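Teleop log: wrist view keeps ending up pointed at the window
Project: Bornis kitchen sim
Status: open, workaround in place
Last edit: 5 May 2024

OK, starting a fresh ticket for this, the old thread got so long I couldn't find my own notes in it!

I'm recording demos by remote control in the Fontana room, using the Lirkus hand controller. The task is simple enough: reach down, close on the handle, pull. The first bunch went great. Then somewhere past episode 126 the wrist started rolling on me whenever I let go of the clutch to reposition my hand. I squeeze again, and the arm takes off toward a pose I never asked for -- usually tipped way back, fingers up.

Tried so far:

Restarted the Stusow bridge. No change.

Recalibrated the controller flat on the desk, twice. Seemed better for a few episodes (I got excited and closed the old ticket, sorry), then it came right back.

Swapped the USB port. No change, but I had to try.

Turned rotation scaling down to half. It still happens, only slower, so at least I can watch it go wrong. I grabbed the wrist view at episode 292 right after re-engaging the clutch.
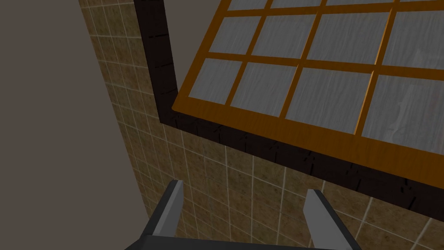 2 min read

So the fingers are open with nothing in them, and the view is up at the tile and the frosted window. My hand was level the whole time, I was checking! For this task the wrist has no business looking at the window at all.

My best guess is that the bridge keeps the old controller orientation when the clutch opens and then applies the whole difference in one go when it closes. Position seems fine. I moved my hand a good foot sideways with the clutch open and the gripper stayed put when I squeezed again. Rotation is the only thing that jumps. I turned my wrist on purpose with the clutch open and got the jump five times in a row, so it's easy to reproduce.

Workaround for now: don't turn your hand while the clutch is open. Slide it back, keep it level, squeeze. It's slow and my elbow hates it, but I got 51 clean episodes that way this afternoon. If you do get the jump, hit discard and start over. Please don't steer back and save it! I did that with a few early ones, and the replay has this big lazy swoop in the middle that I really don't want the policy picking up.

Still to do:

Log the orientation on clutch open and clutch close, side by side
Go back through everything from 126 on and flag the swoopy ones
Try the older Stusow build, if I can find where I put it

The Bornis set is supposed to reach 496 demos by July, and I'd like to stop babying my wrist well before then. Will add the orientation logs here once I have them.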